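3.2 Sites and procedure

Diaries were kept by 94 office workers at two firms, Flutano and Midero, starting 8th January and running into February. Each entry: what was eaten, where, with whom, how long. Entries under 100 characters were kept if the place was filled in. Shared tables came up far more than we expected. 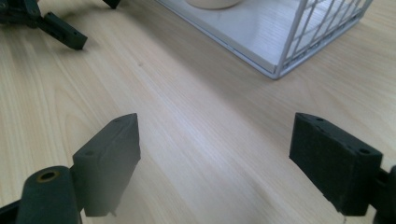 Figure 2. Light wooden tabletop.

Coding was done by hand, two coders, using the Yüksel scheme with small changes (snacks split from meals, coffee left out). Disagreements went to Elif Naz Aydoğan. Total after cleaning, about 700 entries. Midero staff wrote less on Fridays, no idea why, not folowed up.

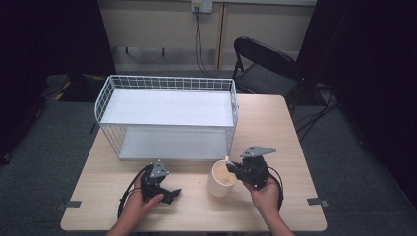
Lunch alone was the most common code at Flutano. At Midero it was lunch with one other person, ususally from the same team. Missing place names were coded as unknown and dropped from Table 3 only.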